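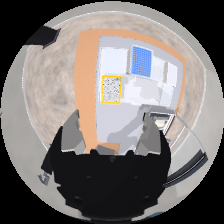 Keeping Fishing Line Sound: A Talk with the Line Tester at Sadowski

The tackle firm Sadowski runs a small test room in Drernham, where used line from reservoir anglers is checked for loss of strength. The technician in charge has tested 2147 samples, most of them nylon monofilament. We spoke on a Thursday, between batches.

Asked what weakens line most, the technician named abrasion first and sunlight second. "People blame age. A spool kept in a dark drawer loses very little. The same spool left on a rear window shelf is a different matter."

Each sample is soaked before testing, as nylon takes up water and breaks at a lower load when wet. "The dry figure flatters it. You fish with wet line, so we test wet line." Three lengths are pulled from every spool and the lowest result is the one recorded.

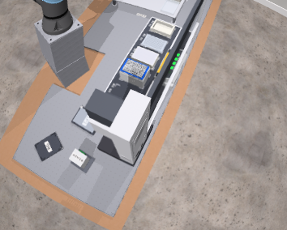 Knots and the last two metres

Most failures in use occur at the knot. The technician puts this down to friction heat as the knot is drawn tight – saliva or water reduces it – and to coils that cross over one another. "Pull it down slowly. If the turns don't lie side by side, cut it off and tie it again."

The two metres nearest the hook take most of the wear. Anglers on Rollum reservoir, where the bed is broken slate, are advised to run that length between finger and thumb after every fish and to remove any part that feels rough.

On replacement, the technician would not give a fixed interval. Sadowski's own Prenonix line is sold in a 16 lb grade, and spools of it have come back sound after a full season and useless after a month. "It depends on the ground you fish over. Test a length against a spring balance in January, before you need it, and write the figure on the spool."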